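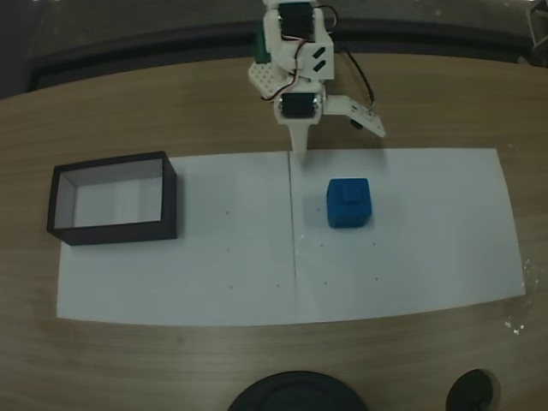 Por que o placar ao vivo do jogo Sadby x Vemgate parou no intervalo?

O serviço de dados deixou de enviar eventos ao site, e a página continuou mostrando o último resultado recebido. É o que diz o fornecedor. O registro abaixo me deixa com dúvidas.

Chamado: placar congelado
Categoria: futebol / tempo real
Estado: em análise
Módulo: Daltutero

Sintoma
O segundo tempo começou e o site seguiu em 0 a 0. O Sadby marcou duas vezes e nada. A tabela de classificação, que bebe da mesma fonte, atualizou normalmente. Se a fonte tinha caído, como a tabela recebeu os gols? 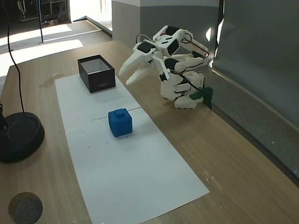 O suporte pediu para limpar o cache. Limpei. Pediu de novo, com outras palavras. Limpei outra vez, em 3 navegadores, com o mesmo resultado. Também baixaram o intervalo de consulta para 5 segundos, e não vi diferença alguma.

Testes feitos
1. Reiniciar o Daltutero às 16h20. O placar voltou e parou 4 minutos depois.
2. Trocar o jogo exibido para Morgan x Vemgate, rodada de agosto. Carregou inteiro, com cartões e substituições.
3. Subir o tempo de expiração para 600 segundos, sugestão do fornecedor. Piorou.
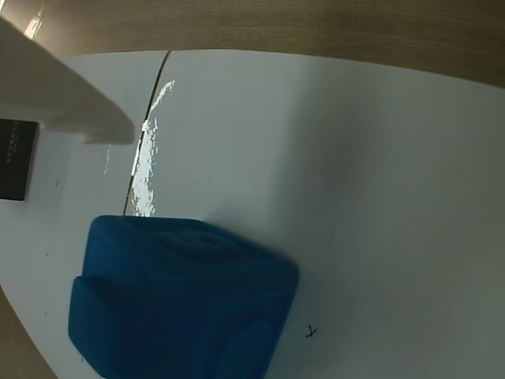
4. Comparar o identificador da partida no placar e na tabela. São diferentes. O do placar aponta para o jogo adiado da primeira rodada.

Resposta do fornecedor
"Corrigido na última versão." Instalei a última versão e o identificador continua errado. Mantenho o chamado aberto até ver uma partida inteira sem travar.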